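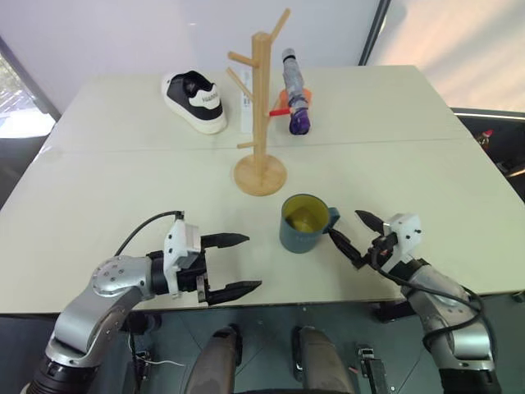
Put the names on the strike memorial

By Csaba Oláh
Opinion | May
48 shares | 5 comments

The town of Kolent is getting ready to mark 50 years since the Berosden cannery strike. There will be a march from the old gates to Ferraro Hall, a few speeches, and a new bronze panel on the wall facing the harbour. I have read the proposed wording for the panel, and I think it should be changed before anyone casts it.

The draft says that "workers and the company came through a difficult period together." It gives the year, the name of the cannery and a line about the spirit of the community. It doesn't say what the strike was for, how long it lasted or who took part. A visitor could read it and come away thinking there had been a bad storm.

The strike lasted 48 days. It began on the filleting line, where the women were paid less per hour than the men who stacked the cases behind them. The union local was slow to back them. The men on the loading dock came out in the second week, and after that the plant stopped. When it ended the women had a raise, though a smaller one than they had asked for, and several of the people who had led the walkout were not called back for the next season. My mother was on the line and was called back. Her sister wasn't, and moved to Hotent to find work.

None of this is in dispute. It's in the union minutes, it was in the newspaper at the time, and people who were there will tell you the same thing if you ask. They differ on whether it was worth it. My aunt thought so and my mother did not, and they had that argument at most family dinners until my aunt died.

The case for the softer wording is that the cannery families and the management families still live side by side, and a wall on the harbour shouldn't restart the quarrel. I take that seriously. I went to school with the manager's sons and have no wish to see them embarrassed at the grocery store. But a plain account of a labour dispute doesn't accuse anybody's children of anything. You can say that women were paid less, that they walked out, and that some of them lost their jobs afterward, and leave readers to make up their own minds.

What I'd like to see as well is the list. The union kept a register of everyone who drew strike pay, and it has 1281 names in it. That is a lot of names for one wall, and I've been told it would cost too much and look cluttered. War memorials in towns smaller than ours manage it. If the cost really can't be met, print the register on a board inside Ferraro Hall, where the soup kitchen was, and put a line on the bronze telling people it's there.
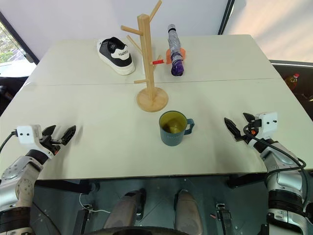
A mug, a wooden mug tree and a sneaker on a table.

Names do something that a paragraph about community spirit can't. People go looking for their grandmother. They find the neighbour they never knew had worked there, and a spelling of their own surname that the family dropped years ago. Children on a school trip will run a finger down a list when they won't read a sentence. I've watched this happen at the fishermen's memorial on the point, which is only a list of boats and crews with no explanation at all.

There's also a practical reason to do it now. Around the fiftieth year is when the people who remember something start to be outnumbered by the people who were told about it. The register has initials in place of first names on many pages, and two families can share an initial. Someone who stood in the pay line can sort that out in an afternoon. In ten years it will be guesswork.

I would also ask that the speeches be kept short and that at least one of them be given by a woman who worked on the line. The program I saw has the mayor, a member of the legislature, the head of the historical society and a man from the port authority. They're all decent people, and none of them ever cut a fish at Berosden.

The wording goes to the town for comment on Sunday after the service, in the hall basement. Copies of the draft will be on the table by the stairs. If you had family in the strike, bring their full names, written out the way they spelled them.

Get our opinion pieces in your inbox every week. Sign up for the newsletter.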